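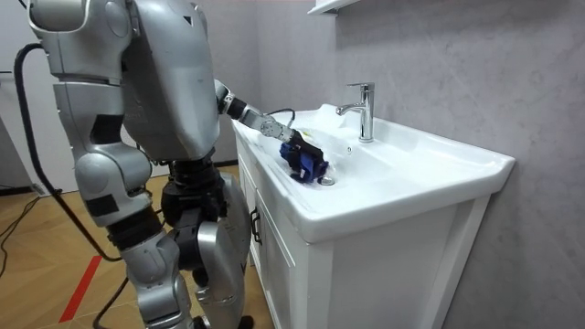

Faint star in Cepheus dims right on schedule

A ninth-magnitude star that most of us have swept past without a second look turned out the lights in October, exactly when a small group of observers said it would. The star, cataloged as Brerik 75, faded over a single night, stayed faint, and then climbed back to its usual brightness. From first dip to full recovery, the whole thing lasted four days.

That makes it an eclipsing binary: two stars in orbit around each other, lined up so that one passes in front of the other as seen from Earth. There are plenty of those in the sky, and many of them run through a full cycle in a few days or less. What makes this one such a treat is the wait between eclipses. The period is 451 days, long enough that you could watch the star faithfully every night for a year and see nothing happen at all.

The prediction came from the Mägi Observatory, on the ridge above Ralen, where Petrică Toma had been working through old brightness measurements made for another purpose entirely. Brerik 75 was being used as a comparison star, a steady neighbor against which a nearby variable was judged. On a few nights the variable seemed to jump up in brightness for no good reason. Toma checked the other comparison stars in the field and found that the variable was behaving normally. It was the "steady" star that had dropped.

Anyone who has done comparison work will feel a little chill reading that!

There were 649 usable measurements of the star in the archive, made with three different telescopes. Only a handful caught it in eclipse. Toma and Wing-sze Yang folded the data over and over, trying one period after another, and threw out anything that put an eclipse on a night when the star was plainly at full brightness. Half the best period had looked tempting for a while, but it fell apart on a run of good autumn data. In the end a single value survived, and it pointed to this October.

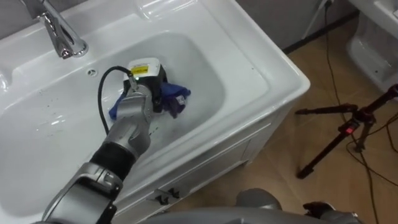
Cepheus is a friendly place for this sort of project. From Ralen the constellation never sets, so there is no season when the star is lost behind the Sun, and in October it rides high for most of the evening. Clouds are another matter. An eclipse that lasts four days can easily vanish behind one slow weather system, so the observatory put out a call through the Domier mailing list, which connects backyard observers across several time zones. The request was simple: take a set of images whenever the sky allows, use the same comparison stars, and send in the numbers even if nothing seems to be going on.

Kai-wen Chu was the first to report a change. The early images, taken a little after 9 p.m., showed the star at its normal level. By midnight it had slipped by an amount small enough to be blamed on haze, and by 3 a.m. there was no blaming it on haze. Two more observers farther west picked it up as the sky got dark for them, and the fade continued smoothly from one set of data to the next. Seeing those separate pieces join up into one clean curve is among the great pleasures of this hobby — no single site had enough darkness to catch the whole drop.

The bottom of the eclipse was flat, which is a useful clue. A flat bottom means that the smaller star was completely hidden behind the larger one for a time, leaving only the larger star's light to reach us. The color shifted as well, toward red. Put together, those two facts suggest a compact, hot star passing behind a big, cool giant. The slow start and end of the eclipse may carry some information about the giant's outer layers, since the hot star's light has to shine through them on the way in and again on the way out, although brightness measurements alone will not settle that.

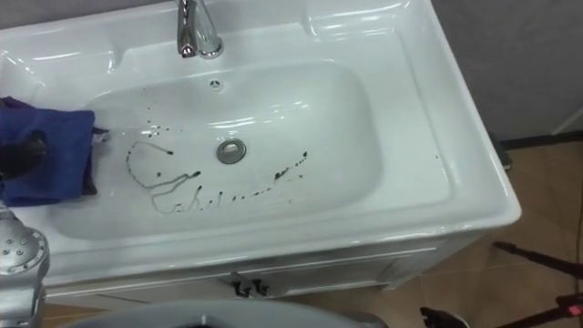

Shih-chieh Lu would like to see spectra before anybody gets carried away, and pointed out that the masses of the two stars are still unknown. Brightness changes tell you about relative sizes and about the tilt of the orbit. To get masses you need the speeds of the stars toward and away from us, and with a period this long, that means collecting spectra at well-spaced points over more than a year. Lu has already taken the first one.

There is also the matter of the other eclipse. When the hot star crosses in front of the giant, the total light should dip again, but only slightly, and the archive has nothing convincing to show for it. If the orbit is a circle, this shallow dip ought to fall halfway between the deep ones. If the orbit is stretched, it could come well before or well after that, so the only safe plan is to keep an eye on the star the whole way around. Cosmin Cozma is putting together a revised finder chart for the Domier list, with Brerik 75 clearly marked as variable and a new, better-behaved comparison star in its place.

For anyone who wants to join in, a small telescope and a basic camera will do. The star is too faint for the naked eye and a stretch for ordinary binoculars, but it sits in an uncrowded field and is easy to pick out in short exposures. Use a V filter if you have one, leave the star slightly out of focus to spread the light over more pixels, and keep your exposures short enough that the brightest comparison star does not saturate. Observations made outside eclipse are welcome too.

The next deep eclipse is due in early January, the winter after next. Cepheus will be high in the northwest at nightfall, and the Mägi team hopes to have observers lined up on at least three continents by then.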